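Jolier House open day: a flat-hunter's visit

I went to see Jolier House on 10th August, having been promised by the leaflet "an opportunity to experience the building". I have experienced a number of buildings, mostly by living in them, but my lease runs out in January and there was going to be coffee.

Jolier House is the long brick block behind the old tram sheds, five storeys of it, with 156 flats and a front door that faces away from the road. The leaflet gives the walk from Wevau station as five minutes. I took 12, at the pace of a man who has been told to expect five. The route is pleasant enough once you are past the car wash, and there is a pelican crossing which gives you time to reconsider.

We were met in the lobby by Carmela Cabello, who lets the flats for Guser and was running the tours that afternoon. She knew the answers to most things and said so when she didn't, a habit I hadn't come across before in a letting agent. The lobby has a green sofa, a wall of post boxes and a parcel room with a keypad. Someone in our group asked what happens when the parcel room is full. It gets locked, and the parcels go behind the sofa.

First up was a one-bedroom on the second floor. The kitchen is along one wall of the living room and the fridge opens towards the hob, so one of you can cook or one of you can have milk. The bedroom takes a double bed and a person walking sideways. I liked the window, which is tall and looks over the allotments, and I liked it a good deal less when I heard the rent went up by the floor.

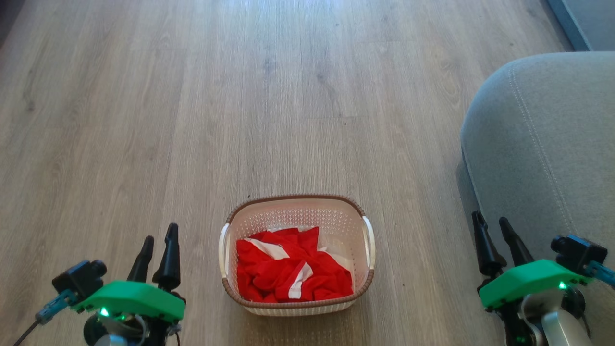 Storage is where these places usually give themselves away, so I opened everything. The one-bedroom has a hall cupboard with the boiler in it, a shelf above the boiler, and a gap beside the boiler where Guser's floor plan says "utility". There is no machine in the flat and no plumbing for one. You do your washing in the basement, which means carrying it through the lobby past the green sofa and whoever is on it. A plastic basket with a handle at each end is what you want for that, although one with lattice sides will keep no secrets, and a red thing with white stripes will be known to your neighbours by the end of the first week.

The laundry room has 13 machines, paid for with a card you top up at the front desk. The desk shuts at six. I asked whether the card could be topped up any other way and Ms Cabello said there was an app, in the tone of someone who has used the app. The room was clean, though, and warmer than the flats, and there is a bench. I have rented worse living rooms.

The two-bedroom on the fourth floor was better. It has a proper hall, a bath, and a balcony deep enough for a chair if you aren't fussy about shutting the door behind you. The second bedroom is called a study on the plan and a nursery in the leaflet. Traffic noise was low with the windows closed. With them open you get the trains, and a blackbird.

The roof terrace was "temporarily unavailable", so we were shown the door to it. A nice door, grey, with a bar across.

For anyone wondering about the area: the nearest food shop is the small supermarket on Arthur Street, at the station end, which does decent bread and sells out of it by lunch. There is a chemist two doors along and a pub opposite that has stopped doing food but kept the menu outside. The bus into town stops by the tram sheds. Residents can rent a space in the yard for a car, with a waiting list, and bikes go in a locked shed round the back where the lights come on shortly after you've found the wall.

Service charges are included in the rent. Heating isn't. Pets are allowed "by conversation", and a woman with a whippet stayed behind to have it.

I've put my name down for a one-bedroom on the first floor, allotment side, and have been told to expect a call. The coffee was from a flask and perfectly all right.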